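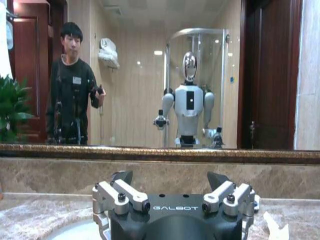

Wrist camera, fingers open over the vanity top.

Saturday, October 21, 2023. Bathroom counter, second go. Mạch project, chores list item 2.

Writing this up fast, van goes back tonight. Oanh has the recordings, the rest is from my scribbles so ask her before quoting me.

Question for the day was the same as the one Drirnik keep sending us: can it tidy a bathroom counter after a guest has left it, yes or no, never mind how pretty. Their cleaners do that part of the room without thinking. We have now spent a whole morning on it.

Setup. Marble top, oval basin let into it, big mirror behind. Small stuff put out to the right of the basin, soap bottle on its side down at the plant end. Job is: upright things upright, rubbish in the bin under the counter, nothing in the basin. Sławomir wanted the plant moved out. Said no, hotels have plants. We left it and it got in the way all morning, which I think is the right result.

Two ways of running it. Đạt driving with the hand controller first, to see what the arms can do at all with a person doing the thinking. Then same counter, same things, robot on its own with the Utell planner. 10 goes of each, reset to the same marks, Xuân on the resets.

Driven: 10 out of 10 finished, but slow. Best was 200 seconds and I could do it in a fraction of that half asleep. Most of the time went on the flat things. Box fine, any paper lying flat is misery. Fingertips are pointed so they get under an edge if Đạt comes in low, but come in low on stone and you touch stone. He hates that noise and so do I.

On its own: 2 out of 10 finished. Could be worse? September was none. Still not something I'd leave in a room with the door shut.
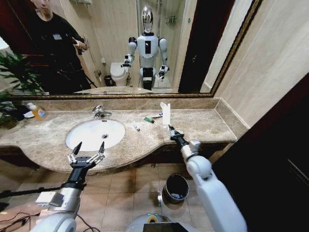

WHAT WENT WRONG

Mirror. Third time I've written this word at the top of a fault list. The planner picked a target that was a reflection of a real one, arm went forwards over the basin and stopped short of the glass on the safety limit. Limit did its job. Tài had masked the mirror by hand for the driven runs and the mask didn't carry over when we switched. So partly our own fault, but a machine that needs someone to draw round every mirror in a hotel is not doing the chore, we are.

Plant. Leaves hang over the end of the counter and the soap bottle is right by them. It reaches, sees leaf, backs off, reaches again. Did this until Tài stopped it. Đạt just pushed through the leaves. No harm to plant. Need a "soft thing, push past" category and I don't want to be the one who writes it.

Small things close together. Lighter and toothbrush near each other get treated as one lump. Grasps the middle of the lump, gets neither. Oanh says seperating them first with a nudge would sort it. Try Monday.

White on pale stone. Depth is poor on the flat white bits, worse under the ceiling light where the marble shines. Xuân turned the main light off for one run and it was better, then we couldn't see what we were doing.

Bin. Dropping into the bin under the counter means reaching down past the front edge, and the edge is wavy, bulges out at the basin. The collision model has it as a straight line. So it thinks it's clear when it isn't, or goes miles round. Driven, no trouble at all, Đạt looks and goes round the bulge.
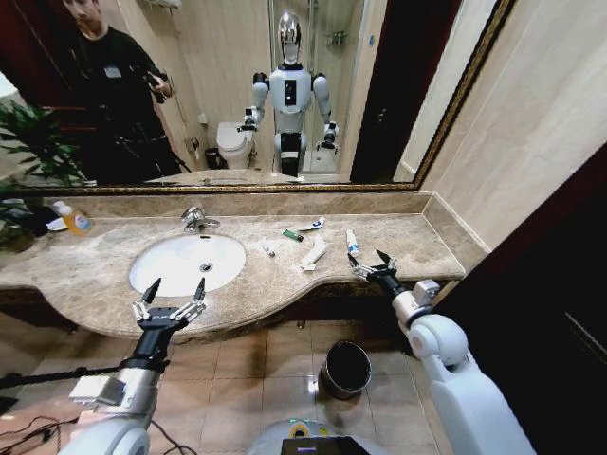
So of the 8 that failed I'd put most down to seeing and only a couple to hands. That's the bit worth telling Drirnik. If you'd asked me in the spring I would have said hands. The grippers will hold a tube, a box, a bottle neck, quite happily once they're in the right place. Getting to the right place is what eats the day.

Sławomir disagrees, for the record. He thinks two fingers is never going to do a wet counter, hair in the basin, a cloth that needs wringing, and tidying is the easy half of cleaning. Fair. We haven't wiped anything yet. Okico have a cloth holder that is meant to clip over the fingers, they quoted some 13 working days. Ordered one. If it drags on the marble we'll know straight away from the noise.

Are we there yet with this chore, then. My answer for the monthly: with a driver, yes but slower than a person and it takes a person. Alone, no. I'd believe alone for a counter with a few upright things on it, no mirror, no plant. I've never stayed in that hotel.

To do:
Mask to carry across modes - Tài, before anything else
Re-measure front edge of counter, proper curve this time - Xuân
Nudge-apart move, try with the lighter first - Oanh
Cables on the floor to the left, tape them down. I tripped twice
Ask Drirnik what their cleaners do with a half-used toothpaste. Bin or leave? We have been guesing
New battery for hand controller, Đạt says it dropped out once mid reach

Recordings named by run, driven ones start with D. Run 4 alone is the mirror one, have a look at that before the meeting.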